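### 4.2 Planejamento de empurrões no Skudum

O planejador do Skudum recebe a pose estimada de cada bloco e propõe trajetórias curtas para a ponta da haste. O mais animador foi ver a mesma política servir a cubos, estrelas e corações, sem ajuste por forma!
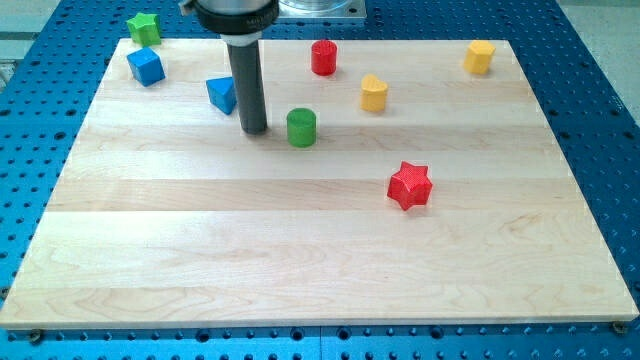 **Figura 3.** Haste cilíndrica sobre o tabuleiro de madeira, com blocos coloridos de várias formas.

A cada ciclo, o módulo Priltetti avalia 131 candidatos e descarta os que preveem colisão com blocos vizinhos. Um horizonte de 2 empurrões bastou em 49 dos 50 episódios.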